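The Case for the Pencil Case

Every February the office-supply catalogs land with the same promise: buy the right box for your pens and your desk will stay tidy. I have bought five of these boxes over the years. Four of them now hold batteries, rubber bands and a key to a filing cabinet I no longer own.

So when Manaia Tipoki, who runs tidying workshops under the name Clumula, told me the hard-shell pencil case was due for a comeback, I asked her to prove it. Her argument is that a cup lets you keep adding pens until it won't take another, while a molded tray has only so many places to put things. "The box says no for you," she said.

Maybe. My own experience is that the box says no and the pens go on the table instead. Nakora, a mail-order shop with a 521-page catalog, sells a case with up to 2 levels of compartments, and I filled both in an afternoon. The Balell version costs more and closes with a louder click. I could find no other difference.

Tipoki's answer to this is the shallow tray. Deep cases hide things, she says, and what is hidden gets bought again. With a shallow one you can lift the lid and read the contents at a glance – a strip of red, a shorter strip of blue. It's a fair point, and the open white case on a large pale table makes it better than any catalog does. Then again, the black-and-red marker is lying beside the case, outside it, where markers in my house always end up.
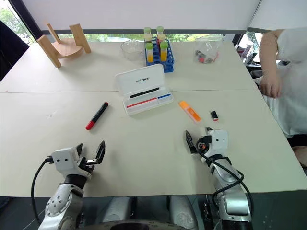

What the box can't do

Much of the trouble is sorting, and no hinge will do that. Before buying anything, test every marker on scrap paper and throw out the ones that skip. Kadrić, the stationer near my old apartment, used to keep a pad by the register for exactly this, and I suspect it cost him some sales.

I did the test on my own desk at nine in the evening. What survived fit in a coffee mug, with room left over for the scissors.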